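**FOR RELEASE IN DECEMBER**

# Tulside's shared kitchen is open, and yes, you can make toast at midnight

Hi, I'm Sandrine Besnard, and I've been waiting a long time to write this one! Prosari has finished the new shared kitchen at Tulside, our building of 163 studio apartments, and residents can start cooking in it right away.

A little background for anybody new to us. The studios at Tulside are small (185 square feet for the smallest ones), and each came with a sink, a mini fridge and not much else. When we asked people what they missed most, we got 425 answers, and an awful lot of them were some version of "a real counter." So that's where the money went. The kitchen was designed by Ozan Demirtaş of the studio Millet, who kept telling me that people cook more when things are sitting out where they can reach them. I used to be a hide-it-all-in-the-cupboard person. I've come around.

"I wanted it to look like somebody's home on a regular morning," says Ozan. "You walk in, you make breakfast, and you don't have to open six doors to find a spoon."

He also talked me into the mosaic backsplash, all little square tiles in blue, teal and gray. It took 2,794 of them to cover the wall, and the tile setter was very patient with us about the order they went up in. I'd picked plain white. I was wrong, and I've told Ozan so in writing.

My own favorite spot is the stretch of counter by the stove. There's a bamboo cutting board with a groove around the edge, a two-slot toaster plus a toaster oven for the people who like their cheese melted, and a small wooden cabinet with a drawer. Paper towels stay out too, at my insistence.
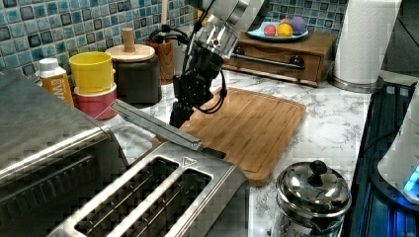

*The breakfast counter at Tulside, with the new mosaic backsplash behind it.*

The kitchen is open to residents from 6 a.m. to 1 a.m. Your studio key works on the door. Shelf space can be booked through Wondora, the same app you already use for laundry, and it's included in your rent.

Writers and local reporters are welcome to come by for a look and a slice of toast. Ask for me at the Tulside front desk and I'll come down.

**Press contact:** Sandrine Besnard, Prosari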